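August 29, 2022

Tubs and lids, bench 2

Started late, delivery from Drinenis was blocking the door till almost ten. Moved it under the window, did not unpack. Whoever needs the filter sheets, they're in there somewhere.

Job for today: go through the white round tubs, find the ones whose lids still seat all the way down, get them labeled before the Fullham powder gets decanted. The old sacks are getting damp at the bottom and I don't want to lose another one like in June.

Sorting

Wiped bench down first. Tubs out of the cupboard in no order at all, lids in a separate crate (why?). Two makes mixed up. The Jukumen lids look the same as the others from above but the thread is a hair coarser, they go on crooked and feel tight when they're not. Lost most of an hour to that. If a lid stops early, don't force it, try the other pile.

Check is the same as before: lid on, turn till it stops, look along the side for an even gap under the rim, then upside down over newspaper with 600 ml water in it. Leave it while doing the next one. Any damp on the paper = reject.

Four rejects so far. One had a chip on the inside of the rim, hard to see, run a finger round. The others just weep slowly. Kept them for the scrap wire, marked with a cross on the bottom.

Lettering on the lids is no use for telling them apart. Raised characters down the middle of the inner disc, worn so flat on this one I can't read it in any light. Little reddish speck up near the edge of the disc too. Tried a pencil rubbing on another, got mush. Going by thread only from now on.

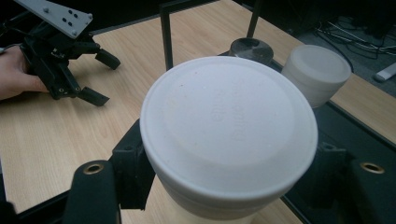 Labels

Old labels came off with warm water and the plastic scraper. Do not use the solvent, it leaves the white surface tacky and the new label slides. Found that out on a good tub, anoying.

New labels go on the side wall below the seam, not on the lid. Lids get swapped, walls don't. Write contents, date in, initials. Marker not pen. Batch 1708 is the only one that needs the orange strip as well.

Fill to 700 g max for the fine powder. More than that and it gets into the thread when you close it, and then it never seals right again. Coarse stuff can go higher, use your judgment.

Still to do

– order spare liners from Gunnlaugsson, the foam kind, ask about minimum order
– dry the tested tubs overnight, lids OFF, mouth down on the rack
– second crate of lids not touched yet
– find the good funnel. Was on the hook Friday
– cupboard shelf needs a wipe befor anything goes back in

Scale was drifting a bit after lunch, re-zeroed twice. Keep an eye on it. Decanting tomorrow if the tubs are dry, otherwise Wednesday.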